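Moving from a spreadsheet to bookkeeping software in the middle of the year?

**Posted by joralar_crafts, March 1, 2022**

Hello everyone, and thanks in advance for reading all of this. I run a very small business selling kitchen odds and ends and little bags, mostly at weekend markets and a bit online. I've kept my books in one giant spreadsheet since I started, and it has served me well enough, but it's getting slow and I've started to dread opening it. Last month I spent a whole evening hunting for a difference of 38 dollars between the sheet and my bank statement, and it was a supplier refund I'd typed in twice.

So I've signed up for the Zaden bookkeeping trial, and I like it so far. My trouble is with the timing. My bookkeeping year runs from January, and I'd planned to switch over in June when the markets slow down for me. Do I have to enter every sale and expense back to January, or can I start fresh with opening balances? I have two bank accounts, a credit card and five suppliers who let me pay at the end of the month. I also have stock on the shelf that I've never really valued properly, if I'm being truthful, and I don't know what to put down for it.

Any advice from people who have done this would be so welcome. I'm not in a hurry, but I'd like to do it once and do it right!

---

**Tridik**

You can start with opening balances. Pick the first of a month, put in what the bank says, what you owe and what you're owed, and go from there. Keep the spreadsheet. Your tax person will need both halves.

---

**SunPorchBooks**

Welcome, and please don't feel bad about the spreadsheet - I kept mine going for four years longer than I should have, and I was supposed to know better!

I did a mid-year switch for my own shop and I'd agree with the post before mine, with a few things to add. Opening balances are fine, but do bring over your year-to-date totals as well (sales, cost of goods, fees, rent and so on) if Zaden lets you. Otherwise your profit report will only show the second half of the year, and you'll be adding two reports together by hand next winter, just when you least feel like it. I entered mine as one big journal entry dated the last day before the switch, and checked it against the spreadsheet total by total. It took me an afternoon and a fair amount of tea.

For the two bank accounts and the card, reconcile each one in the old spreadsheet right up to the changeover day before you touch anything else. If there is a mistake hiding in there, it's so much easier to find on the old side. For the suppliers, enter each unpaid bill on its own, with its original date and due date. I lumped mine together to save time, and then I couldn't tell which bill I was paying off. I'd also run both systems side by side for a month. It's dull work, but it let me sleep.

One more thing - ask whoever does your taxes before you pick the date, especially if you file sales tax every quarter. June sits at the end of a quarter for many of us, so starting on the first day of the month after might be neater for you.

---

**mapleledger**

Stock was the part I found hardest, so I'll stick to that. Count everything on the evening before you switch, and value each item at what you paid for it, never at what you hope to sell it for. Use the supplier invoices if you have them, and if you don't, ask the supplier for a copy (mine were very kind about it). Give each kind of thing its own line, even when you only have one left. A red pouch with a folded flap and a metal utensil with a perforated blade may both sit on the same table, but they belong on separate lines with separate costs, and a single line called "table goods" will tell you nothing when you want to know what's earning its keep. Anything you use yourself or lend out for displays should be kept off the count, and I'd write that down somewhere too, so you remember next year what you decided. Good luck with it, and do come back and let us know how the changeover goes! 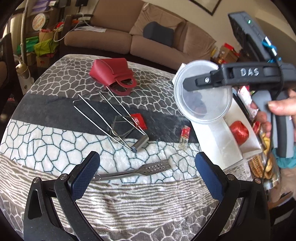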